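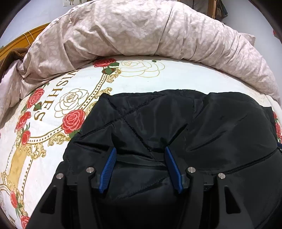 **Drastbridge Coat & Quilt Wash: FAQ**

updated 7 October 2022, more answers when we get a minute

**What do you take?**
Quilted jackets, padded vests, puffers, bed quilts, sleeping bags. No leather, no fur. Wool coats go to our Nistik counter, ask there.

**How much?**
Jackets $19. Vests $15. King size quilts $47. Repairs extra, we call before we sew anything.

**How long does it take?**
Four days usually. October is crazy, make that six. Down takes longest to dry, can't rush it.

**Can I just wash it at home?**
Often yes. Check the label frist. Zip everything up, turn it inside out, cold water, gentle cycle, half the soap you think. Low heat to dry, couple of clean tennis balls in with it.

**My black jacket came out with white streaks??**
Soap. Rinse again, no detergent. Twice if needed.

**Filling's gone lumpy. Ruined?**
Probably still damp inside. Back in the dryer on low, stop every so often and break the clumps up by hand. Polyester fill that got cooked on high heat is another story, that we can't fix.

**Do you do stains?**
We try. Tell us what it is and how old. Please don't put bleach on it before you bring it in.

**Lost my ticket.**
Fine, bring ID and the phone number you gave us.

**Where do I drop off?**
319 Skultora Street, side door. Bag it and put your name on the bag. Parking out back, two spots, the one by the wall is tight so watch you're mirror.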